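물류·창고 현장직 게시판 > 자동화 이야기

제목: 빈피킹 로봇 들어오고 나서 피킹 인원들 어떻게 됐나요

작성자: 반품동막내
저는 Larside 반품동에서 일합니다. 섞여서 들어온 생활잡화를 통에서 하나씩 꺼내 분류하는 일이고요. 9월부터 우리 라인에도 로봇팔이 들어온다고 공지가 떴습니다. 하루 물량이 3,000개 넘게 나오는 라인인데, 회사 설명은 사람을 줄이는 게 아니고 업무가 바뀌는 거라고만 합니다. 어떻게 바뀌는지는 안 알려주네요. 이미 도입한 곳 계신 분들 얘기 좀 듣고 싶습니다.

답글 1
작성자: plin_야간
Plinenden 야간조입니다. 우리는 작년에 들어왔어요. 인원은 그대로인데 자리가 바뀌었습니다. 전에는 네 명이 통 앞에 서서 꺼냈고, 지금은 두 명이 로봇 옆에서 예외 처리를 보고 나머지 두 명은 포장으로 갔습니다. 포장 간 분들은 불만이 꽤 있습니다. 손목은 편해졌는데 서 있는 시간이 늘었다고 하고요.

답글 2
작성자: 줄자세개
예외 처리가 말은 쉬운데 하루 종일 호출 받는 일입니다. 로봇이 못 집으면 경광등 켜지고, 가서 빼주고, 화면에서 확인 누르고, 자리로 돌아오면 또 켜집니다. 제 손으로 꺼낼 때는 제 속도로 했는데 지금은 기계 박자에 맞춥니다. 저는 이게 제일 힘들어요.

답글 3
작성자: 설비팀ㅎㅈ
설비 쪽에서 말씀드리면 경광등이 계속 켜지는 건 세팅 문제인 경우가 많습니다. 저는 Jostden 시험실에서 품목 등록하는 일을 하는데, 현장에 넣기 전에 잘 안 잡히는 물건부터 통에 넣고 돌려봅니다. 투명한 것, 납작한 것, 통 벽에 붙은 것이 항상 문제예요. 시험실 작업대 사진 하나 올립니다.

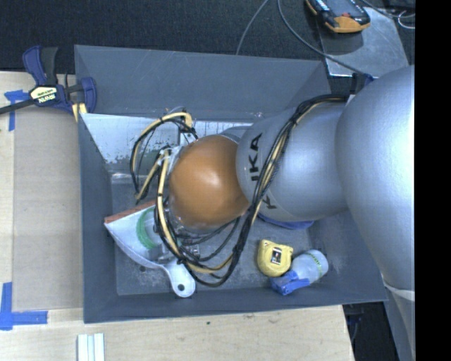

시험실 작업대. 통 바닥에 줄자, 파란 뚜껑 달린 작은 병, 쓰레받기처럼 생긴 도구

쓰레받기 모양 같은 건 어디를 잡느냐에 따라 결과가 많이 다르고, 그 위에 투명한 원통형 물건이 얹혀 있으면 더 까다롭습니다. 이런 조합을 품목당 100번씩 돌려서 기록합니다. 이걸 건너뛰고 납품 일정에 맞춰 바로 현장에 넣으면 줄자세개님처럼 됩니다.

답글 4
작성자: 줄자세개
우리는 그 과정 없었던 것 같은데요. 월요일에 설치하고 그 주에 바로 돌렸습니다. 그럼 시험은 현장 사람이 한 거네요.

답글 5
작성자: 설비팀ㅎㅈ
네, 그런 곳 많습니다. 도입 회의 때 현장에서 품목 목록을 직접 내셔야 합니다. 관리자가 내는 목록은 잘 팔리는 상품 위주라 실제로 통에 들어오는 물건하고 다릅니다.

답글 6
작성자: 스텔라G
본명은 Stela Ghiță이고 Nutsugah 창고 조장입니다. 저는 도입에 찬성하는 쪽입니다. 우리 조에 허리 수술한 사람이 두 명 있어요. 깊은 통에 몸 숙이고 하루 종일 꺼내는 일은 오래 못 합니다. 로봇 들어오고 나서 허리 때문에 조퇴하는 일이 줄었습니다. 느리고 답답한 건 맞는데 몸은 확실히 덜 상합니다.

답글 7
작성자: plin_야간
허리 얘기는 동의합니다. 근데 물량 수당은 어떻게 됐나요? 우리는 로봇이 집은 건 실적에서 빠져서 월급이 줄었습니다.

답글 8
작성자: 스텔라G
우리도 처음에 빠졌다가 조장들이 같이 가서 얘기해서 라인 단위로 바꿨습니다. 호출 처리한 것도 실적에 들어갑니다. 이건 설치 전에 정해야 됩니다. 설치하고 나서 바꾸는 데 두 달 걸렸어요.

답글 9
작성자: 구관이명관
두 달이면 빠른 거네요. 저는 생각이 다릅니다. 지금 인원 그대로라고 해도 퇴사자 자리를 안 채웁니다. 우리 센터는 그렇게 해서 한 조가 없어졌습니다. 해고는 한 명도 없었다고 회사 소식지에 나오더군요. 틀린 말은 아니죠.

답글 10
작성자: 스텔라G
그건 로봇 없는 센터도 똑같이 합니다. 우리 옆 동은 기계 하나 없는데 충원 안 한 지 오래됐어요.

답글 11
작성자: 구관이명관
그래도 기계 있으면 회사가 안 뽑을 이유가 하나 더 생기는 겁니다.

답글 12
작성자: charito_d
저는 피킹하다가 로봇 담당으로 옮긴 경우입니다. 교육은 사흘 받았고 정지, 재시작, 그리퍼 교체, 케이블 눌린 곳 없는지 보는 것까지 배웠습니다. 시급은 조금 올랐습니다. 다만 신청자가 많아서 면접을 봤고, 나이 있는 언니들은 화면이 어렵다고 아예 신청을 안 했어요. 저는 그게 아쉽습니다. 물건 보는 눈은 그분들이 저보다 훨씬 좋습니다.

답글 13
작성자: 줄자세개
담당 자리가 몇 개인지도 물어보세요. 우리는 조당 하나였습니다.

답글 14
작성자: 반품동막내
다들 감사합니다. 화요일에 설명회가 있어서 품목 목록, 수당 계산, 호출 실적, 담당 자리 수, 퇴사자 충원 이렇게 적어 갑니다. Charito님, 교육은 근무시간에 받으셨나요?

답글 15
작성자: charito_d
첫날만 근무시간이었고 나머지는 근무 끝나고 받았습니다. 연장수당은 나왔어요. 그것도 적어 가세요.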